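Lanance put out a "fully native" piano app for phones this week. 49 MB download, and the store page promises zero lag. I have doubts. 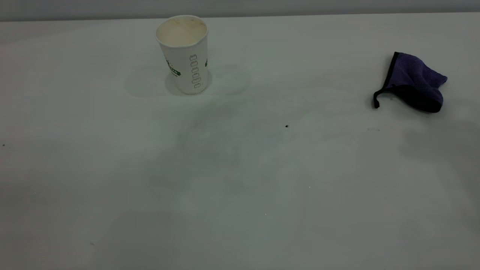 *Paper cup, white table.*

First doubt: play a fast run on my older phone and the notes bunch up at the end. The Drelley synth, years older, keeps up fine.

They say the source is open. I found 158 files and no build notes. Has anyone outside Lanance compiled this thing?
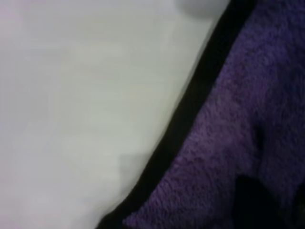

*Pale surface, black band.*

Recording stops at 9 minutes. The paid version lifts that, supposedly. I'm not paying to find out. 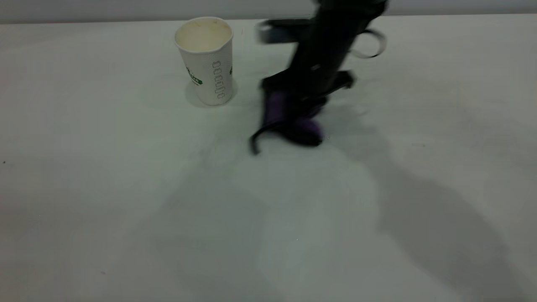 And the tablet version is "coming in October." Howells said the same about theirs, and I'm still waiting on it. Keeping Drelley installed for now.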